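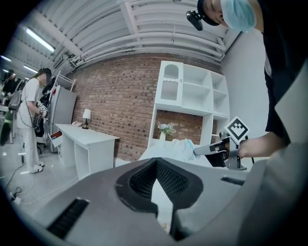
Sivaprasad Kamath had a carrom board out before I had my coat off. He played a few shots while we talked, then a few more, and by the end of the afternoon I had lost three games and had a sore fingernail. I can't wait to go back!

If you've never seen carrom, it's a square board with a pocket in each corner, a bit like a tiny pool table with no cues. You flick a heavy disk called a striker at smaller disks and try to sink your own color. There's one red piece, the queen, and if you pocket her you have to sink one of your own right after or she goes back in the middle. Kids can learn it in five minutes. Kamath has been playing since he was six and says he is still fixing his thumb shot.

"My grandmother taught me, and she was ruthless," he says. "She would let me get down to my last piece and then clear the whole board. She'd be shelling peas in between turns. I thought everyone's grandmother did this."

He moved to Grelholm for work and didn't touch a board for years. Then he saw one leaning against a wall in the back of Phetsri, the noodle place on the corner by the post office. The owner had been given it by a cousin and was using it to block a draft.

"I asked if I could put it on a table for ten minutes," he says. "We were there until they closed. I had noodles all over my sleeve. The next week I brought my own powder."

The powder matters a lot, as I found out. You sprinkle it on the board so the pieces slide, and too much is as bad as too little. On Kamath's board you can send the striker off three sides and it comes back to you with speed to spare. On mine at home (I've bought one, of course I have) it used to stop dead halfway across. He told me to wipe everything off with a dry cloth and start over with a pinch.

"People pour it on like they're flouring a counter," he says. "Then they tell me the board is slow. Dry cloth, dry hands, small pinch. And don't keep the board in the garage! Wood moves. I have seen beautiful boards that turned into soup bowls over one winter."

The Grelholm evenings now draw 30 people on a good night, and the mailing list has 78 names on it. They still meet at Phetsri after the kitchen slows down, with the tables pushed together in pairs. Nobody pays to play, though you are expected to order something. I'd go for the dumplings.

In March they held their first open day, over in Stonar, and almost 300 people came through the doors. Kamath had borrowed boards from anyone who would lend him one. Some had been under beds for decades.

"A man came in with his father's board, and he didn't know any of the rules," he says. "He just remembered the sound from when he was small, from the next room. So we sat down and I hit a hard break for him, that big crack, and he laughed so much. He plays every week now. He beats me, which I am less happy about."

I asked what a beginner should work on first, and he was out of his chair before I'd finished the question. Sit square to the board, he says, and stay put. Rest your hand on the surface and let the finger do the work. Flick through the striker -- don't jab at it. And leave the fancy bank shots alone until you can sink a straight one with your eyes half closed.

"Everyone wants the trick shot," he says. "I want it too! But most games are lost on the easy piece sitting right there near the pocket. You get excited, you hit it too hard, it jumps back out. Softer. Always softer than you think."

He keeps score in a green notebook, with a page for each opponent. He was on game 816 when I visited, counting only the ones played at Phetsri. My three went in while I was still rubbing my finger. He showed me the page, and he had drawn a small star next to the second game, where I had somehow covered the queen.

"That was a proper shot," he says. "I don't give stars to be polite."

A second open day is in the works, maybe in the old Jativano building if the heating gets sorted out, and he would like a doubles league too. Doubles is louder, he says, because you can't get up to move around and you can't coach your partner, so all you can do is groan. He set the pieces back in their circle while he was telling me this and slid the striker over to my side of the board.

"One more," he said. "You break."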